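3.2 Recolha de demonstrações em simulação

As demonstrações foram geradas por teleoperação no simulador do projeto Dromo. Gravaram-se 129 episódios, com variação da posição inicial dos objetos. Rejeitaram-se 5 por erro de sincronização entre ações e imagens. Cada episódio tem no máximo 700 passos. A divisão treino/validação foi definida por Houda Tawfik. 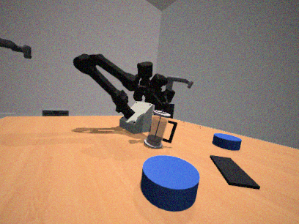 Figura 3. Cena simulada com braço robótico, bloco cinzento, prensa francesa e dois cilindros azuis.

Os episódios válidos são usados na secção 3.3.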